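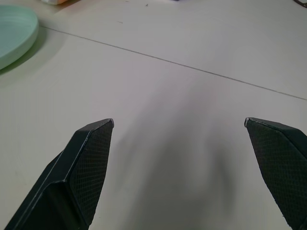
Dem Roboter eine Aufgabe von Hand zeigen: eine Anleitung für die ersten Aufnahmen

Wer zum ersten Mal einen Arm fernsteuert, um ihm etwas beizubringen, greift meistens viel zu früh zu. Das ging uns genauso, und deshalb fängt diese Anleitung ein gutes Stück vor dem Greifen an, nämlich beim Tisch, bei der Handgelenkkamera und bei der Frage, wie man selbst auf dem Stuhl sitzt. Nehmt euch für den ersten Durchgang ruhig einen ganzen Nachmittag und kocht vorher Tee, es lohnt sich wirklich!

Wir arbeiten mit zwei Armen der Baureihe Skerkano: Der eine wird von Hand geführt, der andere macht die Bewegung nach. Aufgezeichnet wird mit Plultus. Wer eine andere Software benutzt, findet die meisten Knöpfe unter ähnlichem Namen wieder, nur das Kapitel zum Abspielen wird dann nicht ganz passen. Die Aufgabe für den Anfang ist mit Absicht bescheiden: ein kleines Teil vom Tisch aufnehmen und in einer flachen Schale ablegen.

Was ihr braucht

Beide Arme, fest am Tisch verschraubt
Eine Kamera am Handgelenk und eine zweite, die seitlich auf den Tisch schaut
Eine flache Schale
Ein Greifteil, das in den geöffneten Greifer passt und links und rechts noch Luft lässt
Kreppband und einen weichen Bleistift

Schritt 1: Den Tisch vorbereiten

Räumt alles aus dem Greifbereich, was nicht zur Aufgabe gehört. Am Rand darf gern etwas liegen bleiben, solange der Arm nicht hinkommt und es zwischen den Aufnahmen nicht ständig wandert. Kabel führt ihr so, dass sie auch bei ganz ausgestrecktem Arm locker bleiben.

Stellt die Schale hin und zeichnet mit dem Bleistift einen feinen Strich an zwei Stellen des Randes entlang. Ich habe früher Kreppband genommen, aber das Band ist im Kamerabild viel auffälliger als die Schale selbst, und das Modell hat sich dann prompt am Band orientiert. Seitdem klebt das Krepp bei uns nur noch unter der Tischkante, wo es die Kabel hält. Eine Fuge in der Tischplatte braucht ihr nicht abzudecken. Sie sollte nur in allen Aufnahmen an derselben Stelle liegen, also bitte den Tisch zwischendurch nicht verrücken.

Schritt 2: Die Handgelenkkamera einstellen

Öffnet den Greifer ganz und schaut euch das Livebild an. Beide Fingerspitzen müssen zu sehen sein, und zwischen ihnen soll ein ordentliches Stück Tisch frei bleiben. Dass die Finger nach unten hin aus dem Bild laufen, macht gar nichts, und auch die Schale darf angeschnitten sein, wenn die seitliche Kamera sie vollständig zeigt. Schließt den Greifer einmal langsam und beobachtet, wo sich die Spitzen treffen. Genau dort wird später das Teil sitzen, und diese Stelle sollte scharf sein – lieber dort als am Bildrand.

Achtet auch auf den Schatten. Der Arm wirft bei Deckenlicht fast immer einen weichen Schatten unter sich, und der ist sogar nützlich, wenn man beim Absenken die Höhe schätzen möchte. Ungünstig wird es erst, wenn die Sonne dazukommt und harte Kanten über den Tisch zieht. Wir lassen ab neun Uhr morgens die Jalousien herunter und haben seither Ruhe. Stellt Belichtung und Weißabgleich auf feste Werte, sonst regelt die Kamera jedes Mal nach, wenn die schwarzen Finger mehr vom Bild einnehmen.

Schritt 3: Trocken üben

Jetzt kommt der Teil, den alle überspringen wollen. Führt den Arm ohne laufende Aufnahme, und zwar so lange, bis ihr nicht mehr über eure Hand nachdenkt. Stützt den Ellbogen auf. Schaut dabei auf den Monitor und möglichst selten auf den echten Tisch – das Modell sieht schließlich auch nur, was die Kameras sehen, und was ihr aus dem Augenwinkel wisst, kann es von euch nicht lernen.

Fahrt von oben über das Teil, haltet kurz an, senkt ab, schließt den Greifer, hebt gerade an. Das kurze Anhalten fühlt sich am Anfang albern an, gibt der Bewegung aber einen klaren Aufbau. Lange Denkpausen dagegen solltet ihr euch abgewöhnen, denn die lernt das Modell mit. Unser erstes hing minutenlang regungslos über dem Tisch, ganz wie sein Lehrer.

Schritt 4: Aufnehmen

Startet in Plultus eine neue Sitzung und fahrt den Arm in die Ausgangsstellung, Greifer offen. Wartet zwei Sekunden, dann beginnt ihr. Nach dem Ablegen geht es zurück in die Ausgangsstellung, und erst dort stoppt ihr die Aufnahme.

Legt das Teil jedes Mal ein wenig anders hin: mal näher an die Schale, mal weiter weg, auch gedreht. Die Schale bleibt in der ersten Sitzung stehen. Wenn ihr danebengreift, brecht nicht gleich ab. Ein ruhig korrigierter Fehlgriff ist eine wertvolle Aufnahme, ein hektischer kommt in den Papierkorb.

Wir haben für diese Aufgabe 169 Durchgänge aufgenommen und davon 89 behalten. Das klingt nach viel Ausschuss, und ich war an dem Abend auch etwas geknickt, aber mit der kleineren, sauberen Auswahl lief der Arm deutlich ruhiger als mit allem zusammen.

Schritt 5: Durchsehen und aussortieren

Spielt jede Aufnahme einmal mit beiden Kamerabildern nebeneinander ab. Löscht, was ruckelt, was mitten in der Bewegung endet und alles, wo eine Hand auf dem Tisch zu sehen ist. Prüft außerdem, ob der Greiferwert zum Bild passt. Bei der älteren Steuerbox von Ghaffari kam er bei uns verspätet an, und dann schließt der Greifer in den Daten erst, wenn das Teil im Bild längst angehoben ist. Den Versatz könnt ihr in den Sitzungseinstellungen unter »Zeitabgleich« korrigieren.

Wenn der Arm später zögert

Meist fehlen Aufnahmen aus genau der Gegend, in der er stehen bleibt. Legt das Teil dorthin, nehmt ein paar Durchgänge nach und trainiert noch einmal. Greift er immer knapp daneben, schaut zuerst nach, ob sich die Handgelenkkamera gelockert hat. Wie man sie mit der Halterung von Rulov dauerhaft befestigt, steht auf der Seite zum Umbau des Handgelenks, dort findet ihr auch die Schraubenliste.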